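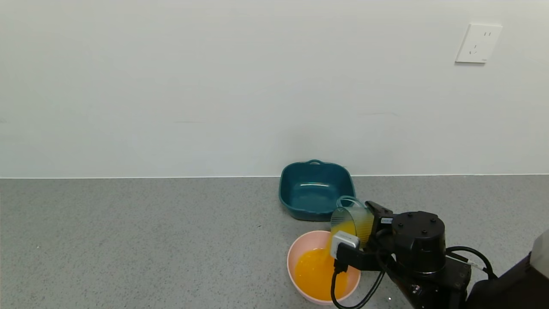
3 min read · 5 replies

Wendstead Robotics Club > Builds > Pouring task, where we've got to

cillian_m
Right, pouring. We've been at this since March and I think we finally have something worth arguing over. The bit in the photo is the part I'm happiest with: nice thin stream, cup tilted over the pink bowl, juice going where juice should go. We're using the ribbed cup with the looped handle because the arm seems to cope with it better than the straight glass we tried first (RIP straight glass).

The task for the Avulton open day is to pour one cup into one bowl, put the cup down and let go. Out of 19 tries last session we got 12 I'd call clean. The rest were mostly dribbles down the outside of the cup, plus one I would rather not discuss.

What I'm after is opinions on the tilt. At the moment it goes over in one smooth move and then holds. Should it creep?

pavis_fan
Creep! Definitely creep. When I did the Pavis rig at my old school we had it stop every few degrees and the dribbling more or less went away. It does take an age though, so bring a book.

aranka.k
I disagree, sorry. Going slowly is exactly when you get dribble, the juice clings to the rim and runs back underneath. Try it with a jug at home, you tip it timidly and it goes all over the worktop. I'd go quicker at the start and ease off once it's flowing.

Also can we talk about the wrist camera. It's looking down at the bowl, great, but are we using that view for anything yet or just recording it? Last I heard Shih's script only looked at the joint positions.

cillian_m
Just recording for now. Shih's script can read it but it gets in a muddle with the orange, something about the colour threshold, I didn't follow all of it. Happy for someone else to have a go.

And fair point on the jug. I tried it at the sink just now and have orange socks.

toastrack
Can I be boring about the cables? There's one hanging in a big loop right down past the front of the bowl. One bad swing and that's the bowl on the floor. We had the same thing on the sorting project last term and two bits of velcro fixed it.

pavis_fan
Velcro yes, but leave slack at the wrist or you'll pull the plug out when it turns. Ask me how I know.

I still say creep, by the way. Aranka, a jug has a spout and this cup hasn't got one that I can see, so I don't think it's the same thing at all.

aranka.k
Fine, then let's test it properly. 16 pours each way, same cup, same amount in it, and somebody who isn't me or you writes down the spills. Loser washes up.

cillian_m
Deal. I'll set up both versions tonight and do the velcro while I'm there. toastrack, you're on the clipboard. Can someone bring more juice, we're down to the last carton and I'm not doing this with squash again, it left the gripper sticky for a week.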